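2.3 Planning the Purchase of a Juvum Hand-Held Gripper Station

Complete this section before placing an order. Prices exclude freight and tax.

1. Decide how many stations will run at the same time. One station is one operator, one table and one pair of grippers.

2. Enter the base cost. The two-gripper kit is 1,888 per station. Spare marker cubes are 92 each. Order one spare for each gripper.

3. Add the replacement jaw pads. A pad set is 371 and is not covered by the warranty.

Note: Pads from the older Ristis kit do not fit.

4. Measure the floor space. Leave room for the operator to stand at the near edge of the table with both elbows free.

5. List the props. Budget for dishes, food items and at least one countertop appliance with a door. Fresh produce is a running cost and belongs on the monthly sheet.

6. Count the power outlets at each table. Cables and plug adapters are ordered separately under part group 13.

CAUTION: Do not run power cords across a walkway. Include cord covers in the order.
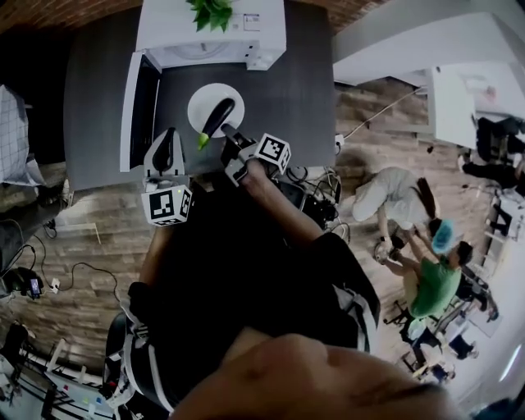
Cormac Ó Gríofa

With one gripper at the eggplant and the oven-type appliance on the same tabletop, the work area fills quickly. Size the table for the largest appliance with its door open, then add the plate and both grippers.

7. Send the completed sheet to Kustwood by Wednesday noon for delivery in the following cycle. Keep a copy for the installer.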